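The Snack Box Swap That Took Over Mundstead

In February, when there is very little to look forward to in Mundstead except the thaw, people here have started mailing each other food. Or, to be more exact, they mail each other boxes of crackers, candy and mystery crunchy things, packed with the kind of care most of us save for wedding china.

The swap began at Rebecca Guerra's kitchen table, after a cousin sent her a box of treats from overseas and she couldn't read a word on any of the wrappers. "I opened every one of them that night," she says. "I was so happy! I wanted somebody else to have that evening." So she filled the same box again and mailed it to her old college roommate, Modupe Ojo, over in Wirville. Modupe sent it back full. The swap now has 41 members, and at last count it had moved 1,409 packs through the mail.

The rules fit on an index card. Spend no more than 15 dollars. Put in at least one thing you have never tasted yourself. No melting chocolate between May and September. And don't tell the other person what's coming, even if they beg (Modupe begs).

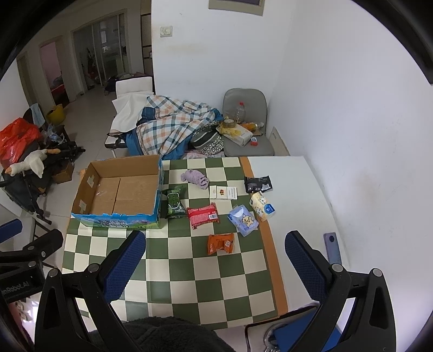 Packing is where the real fun starts, and everybody has a method. Graziella Caputo, who joined last winter, lays everything out before a single thing goes in, and she will happily spend an evening moving packs back and forth. It's a lovely way to work. With the soft packs spread over a green and cream checkered cloth and the big blue-printed carton open beside them, you can see the mix right away: dark green, red and pink, a little bright orange one, a couple with cartoons on them. Color matters more than you'd think, because the first look inside is half the present.

Assunta Zanetti comes at it from the other direction. She chooses by sound, giving each pack a gentle shake in the store aisle, and she likes a box that goes from salty to sour to sweet. Flat cartons go on the bottom, puffy packs on top, and she tucks a dish towel into the gaps – the towel counts as part of the gift, and hers have traveled as far as the coast and back.

Then there's the opening. Settimio Bianchini and his grandchildren do theirs after supper, with a bowl for each kind and a notebook for the scores. A plum candy once got a 10 from the youngest and a zero from Settimio, who had to drink two glasses of water and still talks about it. They have been hunting for another bag ever since.

New members are matched on the first of each month. Bring your own tape.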